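The games we played on the backs of envelopes

July 2025

I meant to write about the garden this month, and there is plenty to say about the garden (the beans have gone completely wild and I have given up on the left side of the fence), but we spent nine days up at Fledholm with my sister's family and I came home thinking about pencil games, so pencil games it is. The beans can wait. They don't need my encouragement.

It rained, is how this started. It rained the first afternoon and kept right on through breakfast the next day, and the cabin has one bookshelf, with a water-stained guide to mushrooms on it and half a mystery novel. My nephew Cosimo, who is eight, had read everything he brought by lunchtime. His little sister was lying upside down on the couch with her feet on the wall, sighing at the ceiling. And I found myself saying, in exactly my uncle Aldo's voice, "Well, somebody find me an envelope."

Uncle Aldo and the gas bill

Aldo wasn't really my uncle. He was Aldo Mancuso from across the hall, and he watched us after school for 2 years while my mother was on the late shift. He kept his old mail in a cookie tin — an Umetti tin, blue, with a picture of a bell tower on the lid — and when we got restless he would take out an envelope, slit it down the sides with a butter knife so it opened out flat, and draw on it. I don't believe I ever saw him buy a pad of paper. I still can't throw out an envelope without a small pang, and there is a drawer in my kitchen that my husband would like me to do something about.

He started everybody on tic-tac-toe, and he would not let you win. My sister cried over it. I remember being so angry that I went and stood in his bathroom with the light off. Then one day I got a draw, and then another, and after a while it was all draws, and he put the pencil down and said, "Good, now you're done with that one," and turned the envelope over and drew a field of dots.

I've thought about that a lot since I had children around me. At the time I thought he was being mean. I think now he wanted us to feel the game close up, the way you feel a jar lid catch. You only need to lose to the corner trick so many times before you see it coming, and then you see it coming forever, and it's yours.

Dots and boxes, which I am still not good at

Dots and boxes is the one you probably remember from the back seat of a car. You draw a line between two dots, then the other person draws a line, and whoever closes a box puts their initial in it and goes again. For most of the game nothing happens. You both tiptoe around putting lines where they can't hurt. Then there are no safe lines left, and somebody has to give something away, and the whole board comes down like a row of books.

Cosimo loved this part. He would hover his pencil over the paper and groan. He figured out by the third evening that you sometimes want to give away a small string of boxes to get the long one, and he explained this to me very patiently, as if I might be hearing it for the first time. I let him explain it. (I also lost, and I was trying.)

A few notes if you want to play it with younger ones. Keep the field small, four dots by four is plenty for a first game. Use two colors of pencil. Make the dots yourself, and make them fat, or you will spend the whole time arguing over whether a line really reaches.

Sprouts

This was the one I had half forgotten and had to work out again at the table with my sister, both of us sure we were right. You begin with two or three dots. On your turn you draw a line from one dot to another, or from a dot back around to itself, and you put a new dot somewhere along your line. Lines can't cross. No dot can have more than three lines coming out of it. The last person who can move wins.

The pictures you end up with are wonderful. They look like something you would find in a pond. My niece stopped caring who won quite early on and started giving them faces, and we have a whole set of them now on the refrigerator, one of them with eyelashes. Her name is Fledholm Frances and apparently she is a nurse.

Hangman without the hanging

My friend Marisa Marras teaches second grade, and she told me years ago that she draws a snowman and takes him apart bit by bit. I like this very much better. You lose the hat, the scarf, the nose, and eventually you have a puddle, and children find the puddle hilarious. We did it with a sandwich one night since we were all hungry. Cosimo's word was "zucchini" and not one of us got it, and the sandwich went all the way down to the plate.

Marisa also says to let the child who is still shaky on spelling be the guesser for a good long while before asking them to pick the word. I wish someone had told my own teachers so.

The one with squares and words

Aldo had a game he never gave a name. You each draw a grid, five by five, and take turns calling out a letter, and everybody has to write that letter somewhere in their own grid right away, no moving it later. When the grids are full you look for words across and down. My sister calls Q. Every time. She has been doing it since she was ten years old and she is now 55 and she did it again at Fledholm, with a perfectly straight face, as the very first letter of the game.

We played this one after the kids went to bed, with the rain still coming down and the good lamp pulled over. I got "heron" straight across the middle and I am going to be insufferable about it until Christmas.

Same old grid

What strikes me is how little any of these need. You can scratch them in sand, or lay out pebbles and bottle caps, or use squares of paper if you want a board you can lift a piece off. We did a round on the porch steps with chalk when it finally cleared, and the chalk was damp and the lines came out gray and it didn't matter a bit. Tic-tac-toe most of all. However you dress it up, it is three across and three down, and it looks the same wherever you meet it.

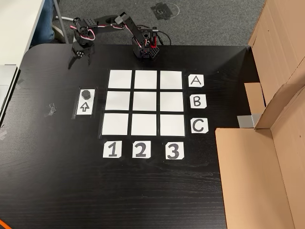

Nine white squares, black gaps between them, and not a mark on any of them yet.
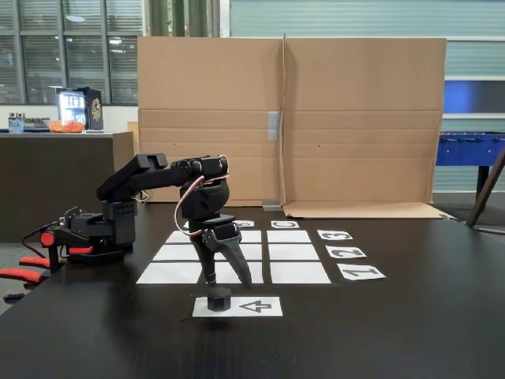 What to keep in the drawer

I was asked by two different people (hello, Pendo, I know you're reading) what they ought to pack for a rainy week, so I wrote down what I'd bring next time.

Pencils, more than you think, and softer than you think. The hard ones tear right through envelopes.

A sharpener with a little box on it to catch the shavings. Ours didn't have one and we were sweeping up curls until the morning we left.

A stack of old mail, slit open and flattened. If you do everything online these days and don't get any mail, brown paper bags cut up along the seams are nearly as nice, and they have that good rough feel under the pencil.

One eraser, to be kept by a grown-up. Aldo didn't allow them at all. A line was a line. I am softer than he was, but I do see his point, especially with Cosimo, who will erase an entire afternoon if you let him.

Something flat to lean on for the car. We used the mushroom guide on the drive to the ferry, which means I have to mail it back to the cabin along with an apology.

I'd love to hear what you played, if you had a version with different rules or a game I've left out. My sister swears there was one with a worm in it and neither of us can remember how it went. We are all going up again in September for the long weekend, so there's time to learn it before then.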